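3.2 Weighing of the blocks

Block mass was recorded before and after each conditioning period. The blocks were prepared at the Gesstead workshop from a single batch of stock, cut to a common rectangular section, and stored in sealed bags until use. Of the 32 blocks delivered, those with chipped corners were returned and replaced from the same batch. Takács and Rotich had earlier reported that corner damage accounted for most of the scatter in the Clamine series, and the same rejection rule was applied in the present work.

Each block was weighed upright, standing on its short end. Upright placement keeps the contact area small and leaves the long faces exposed, so that a block taken from the humid cabinet loses moisture evenly while the reading settles. Its drawback is sensitivity to off-center loading. A block set down near the edge of the platform gave a different value from the same block set down at the middle, and the difference was larger for the heavier specimens. Placement was therefore restricted to the central part of the platform. The scale was zeroed between blocks and the platform wiped with a dry cloth.

Conditioning was carried out at 50 and 80 percent relative humidity. Three readings were taken per block at each level, with the block lifted clear of the platform between readings, and the median was kept. Readings that were still drifting when the waiting period ended were discarded and the block was returned to the cabinet. The Haddad correction for air buoyancy was not applied, as it falls below the resolution of the display. Figure 4 gives the arrangement at the weighing station. 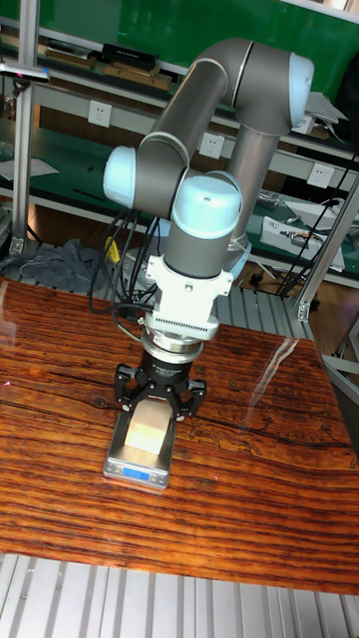 Figure 4. Rectangular block held upright at the platform of the digital scale.

Why was the median kept instead of the mean? A single off-center placement shifts the mean of three readings but leaves the median close to the other two values.

The readings for the two humidity levels are compared in Section 4, together with the earlier values from Gurnport.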